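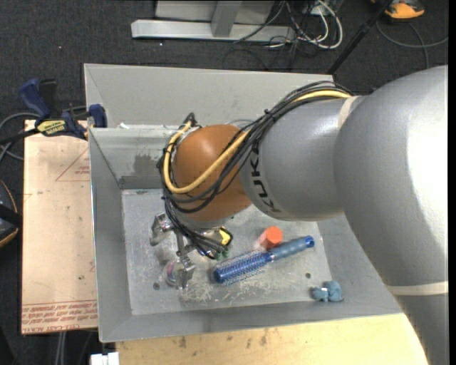 How much slack should I leave in the gripper cables where they pass the last joints of the arm?

Enough that the bundle never pulls tight at either end of the wrist travel your program uses, and no more than that. Jog the wrist to both ends by hand at slow speed, set the length at the worst pose, then tie it down.

Cable routing on a bin picking cell
Started by dididel, August 2019

dididel
Splitting this off from the gripper wiring thread. I look after one cell, a single arm picking mixed small items out of a metal bin. The gripper cables run down the outside of the arm in one bundle, loop past the wrist and drop to the gripper. I lost a signal wire at the connector end in April and again last week. The first one lasted 234 hours of running, the second 113. Same wire both times. The jacket looks fine and the break is inside, 6 mm back from the connector. I'm going to redo the whole run and would like to hear how others do it before I cut anything.

Markos Sarantis
A break that close to the connector is a strain relief problem. The length of the loop has very little to do with it. Clamp the bundle to the gripper body so the last bit of wire doesn't move relative to the connector. Right now every swing of the loop ends up at the plug.

skanness21
I disagree on the loop. In your picture it comes around the left side of the wrist and hangs down next to the gripper. When the arm goes into a corner of the bin that's the first thing to touch the wall. I'd shorten it before doing anything else.

Markos Sarantis
If he shortens it without clamping the end he'll break the next wire sooner. Clamp first, then see how much you can take out.

dididel
I can do both in one stop. Is one tie above the gray link enough, or should there be another below?

Arnulfo Ñahui
Two points, one on each side of the moving part, and leave the part in between free. Wide hook and loop straps are better than thin zip ties here. Zip ties get pulled too tight and dig in. If you have to use them, put a piece of rubber sleeve under each.

Also look at whether the yellow cable needs to be in the same bundle. If it's stiffer than the black ones it'll set the bend for all of them. I run mine separately with its own loop.

skanness21
I tried separate loops and they caught on each other. One bundle in a fabric sleeve has been fine for me.

Arnulfo Ñahui
Depends on the wrist moves. Mine hardly rotates.

grajales_maint
Don't forget the software side. Limit the last axis so it can't take the long way around to reach the same grasp angle. Ours was winding itself up most of a turn on some picks and we had been blaming the cable for it.

dididel
I hadn't checked that. Looked through the log this morning and 21 picks in one shift had the last axis go past where I set the cable length. So that limit goes in first.

Plan for now: axis limit, clamp plate on the gripper body, straps on both sides of the wrist, then shorten the loop. The yellow cable stays in the bundle until I see how it bends.

Markos Sarantis
Sounds right. Power off and locked out while you have your hands on the wrist, and do the first run at low speed with the bin empty.

sevolow
What do you do about the small wires at the gripper end? Mine are in push-in plugs and they work loose.

Arnulfo Ñahui
Ferrules on every wire, then tug each one. I check them when I wipe down the fingers.

dididel
Clamp plate is on and the axis limit is in. I kept the old wire, and will cut it open when I have time.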